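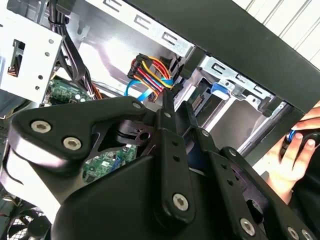 Evlow open day – anyone else go?
Forum: Automation & Robotics > Events and Shows
Started by tinsnips, 23 May 2021

tinsnips
Got back from the Evlow open day in Flumancombe last night and I have opinions. Short version: parking terrible, coffee free, robot slow, glad I went.

The main thing on the floor was the PC teardown cell. An arm goes into the open side of a desktop tower and is supposed to unplug what it finds in there and get the drive out, so the steel can go one way and the boards another. They let you stand close enough to read the cable colors, which I liked. Most shows park you behind a rope and play a video at you.

On the run I watched, it took 17 minutes to do a job my nephew does in four with a screwdriver and a bad attitude. It got the drive, though.

halfduplex
I was there for the afternoon session. Yours took 17 minutes? Ours gave up. It went in for the SATA cable, had a think, came back out, went in again, had another think. Then a guy in an Evlow polo reached over and hit stop, and we were all invited to look at the conveyor.

The conveyor was very good.

mrs_ohm
You two are being mean. Have either of you ever tried to program anything to deal with cables? A cable is never in the same place twice. A drive cage at least has the decency to stay where it was riveted. I thought getting a gripper that size anywhere near a power connector without dragging the whole loom out was impressive.

tinsnips
@mrs_ohm I'm not being mean, I'm being a visitor. But you've put your finger on my real gripe, and it's the size of the thing. All those black plates and linkages, and then you ask it to work inside a mini canyon full of wires. It's like doing dentistry in ski gloves.

halfduplex
I asked about that. The answer was that the same gripper also has to lift the drive out, so it needs the muscle. Fine, but then give it a second, smaller tool and let it swap. We had a Denell changer at my old job and it swapped tools all day long without complaint. It was the only thing in the building that didn't complain.

brasswasher
Tool changers add weight, cost, and one more thing to go out of line. I'd leave the gripper alone and put longer, thinner fingers on it. Also, did anyone ask what it costs per machine? They had a sign up saying 1,447 towers processed since December. That isn't a lot for a cell that cost more than my house.

mrs_ohm
It's a development cell, brasswasher. The sign said that too, in letters the same size.

brasswasher
I read the part with the number in it.

loosecannonplug
Didn't go, but I work in a recycling shop and we do around 2,000 towers in a decent month with people and cordless drivers. No two are the same inside. Some have the drive cage sideways, some have plastic latches, some have screws that somebody put in with an impact gun and a grudge. If the Vieira vision package they're using can tell a latch from a screw head every time, I'll take my hat off. Did they show it a tower it hadn't seen before?

tinsnips
No. I asked. There was a stack of them by the wall and they looked suspiciously like cousins.

halfduplex
Ours was supposed to be a fresh one. See above re: conveyor.

mrs_ohm
To be fair to them, the woman running the morning demo said straight out that mixed cases are the hard part and that they're nowhere near it yet. She also said power connectors with a locking clip are still done by hand. I would much prefer that to the outfit at the last show that claimed 1,000 units a shift and then wouldn't switch the thing on.

loosecannonplug
OK, that's a better answer than I expected. Still by hand for the clips, huh. Those are what wreck your thumbs, so that's the one job I'd happily give away.

brasswasher
Standing by my thin fingers. You could get one down beside the clip and squeeze.

halfduplex
Standing by my tool changer.

tinsnips
They're doing another one in December. I'll go if they fix the parking. Does anybody know if you can walk there from the train station, or is it all highway?

mrs_ohm
You can walk it. Take the path behind the tile warehouse and bring boots.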